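Title generator talk, Clukodside meetup
Speaker notes, June 24, 2025

1. Opening
Say hello, give the repo name (Tralletti). I trained a small model on 809 story titles from my own notebooks.

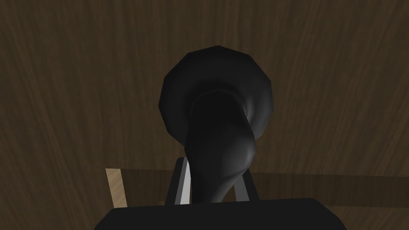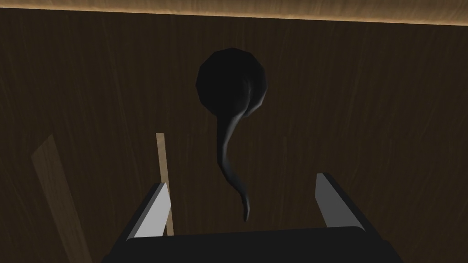

2. The data
Typed by hand over 2 winters. Cut to 600 after removing repeats — mostly titles starting with "The Last."

3. Demo
Run it at low temperature first, then high. Read out 7 titles. Skip the live run if the wifi drops and use the saved text file.

4. Questions
Point to the readme for setup. Mention the Tullness branch is broken.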